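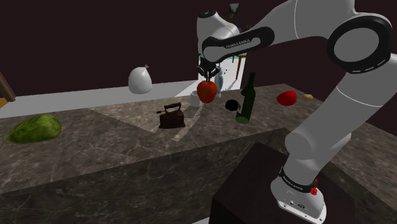

Figure 5.1 A red bell pepper above a marble-patterned counter.

Chapter 5
What Ripe Means

I grew up in a house where green tomatoes were lined up on the windowsill every October, and where it was a settled family fact that sunshine turned them red. I believed it until I was well into college. Then one year I left a few in a paper bag at the back of a closet, forgot them completely, and found them red and soft when I went looking for my boots. No sun at all! That bag is more or less why I ended up in plant science, and it's a good place for us to start.

In Chapter 4 we followed a flower from pollination through to a swollen ovary full of seeds. We stopped there, with a fruit that was full size and, in most cases, pretty awful to eat. Now we get to the part you have opinions about. Everybody who has ever squeezed an avocado in a store has a working theory of ripeness, and I'd like you to write yours down before you read any further (a sentence or two will do, inside the front cover if you own the book).

A quick word about the word "fruit." In this book it means the part of a flowering plant that develops from the ovary, sometimes with other bits of the flower along for the ride. That takes in cucumbers, squash, eggplant and peppers. A bell pepper is a berry, botanically speaking, and I've lost friends over saying so at dinner. If you like to keep "vegetable" for the kitchen, please do. I do too. We just won't use it in the lab.

Back to ripening. A plant makes fruit so that its seeds will get moved somewhere else, and an animal won't bother moving seeds that aren't ready if the package is sour, hard and the same green as the leaves. When the seeds are ready, the package changes. Chlorophyll breaks down and other pigments show up. Starch, in fruits that have stored it, gets turned into sugar. Acids usually drop. The pectin that holds cell walls together starts to come apart, and that's the softening your thumb is looking for. Aromas arrive last in a lot of fruits, so a peach can look perfect and smell like nothing.

The color change fools people most. Many green bell peppers are simply picked before they ripen, and if they'd stayed on the plant they would have gone red, or yellow, or orange, depending on the variety. There are varieties that stay green, too, so don't bet money on it. Color is a clue, and you have to know which plant you're asking.

Now for the big divide of the chapter. Some fruits go through a burst of respiration as they ripen, along with a surge of a gas called ethylene, and they can often carry on ripening after they've been picked. We call these climacteric fruits: bananas, pears, tomatoes, apples. The others, like strawberries, grapes and citrus, don't have that burst, and once they're off the plant their sweetness is mostly what it's going to be. Bell peppers are usually put in this second group, although they can still change color somewhat after harvest, and you'll meet a few hot peppers in Section 5.4 that make the grouping look a little untidy.

Ethylene is a very small molecule, 2 carbons and four hydrogens, and it drifts. One ripening fruit nudges the fruit next to it, which is how my closet bag worked. The paper held the gas in.

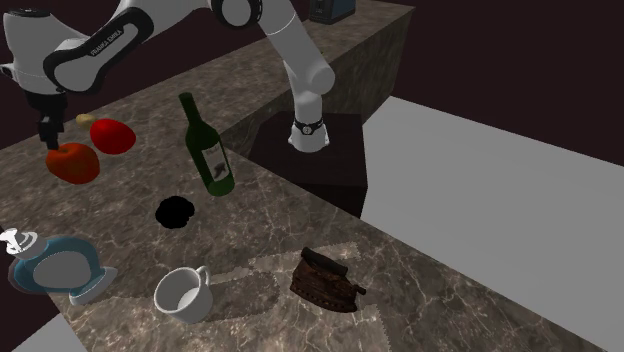

Inna Prokopenko wrote to me after using a draft of these pages with her evening class: I put an apple in with my hard pears and they were ready well before the ones I left out, but my students want to know why the same trick did nothing for a box of strawberries, and I told them you'd explain.

I will, in Section 5.3, and I'm stealing her question for the first lab. You'll need two paper bags, some unripe pears, a ripe apple and a kitchen scale. Put the apple in with half the pears, fold both bags shut, and leave them on the same shelf out of the sun. Check them every morning for a week. Note color, smell and how the neck of each pear feels when you press it gently near the stem.

Start the bags tonight if you can, even before you've read Section 5.1, and keep your notes somewhere you won't lose them. We'll need the numbers when we get to respiration rates.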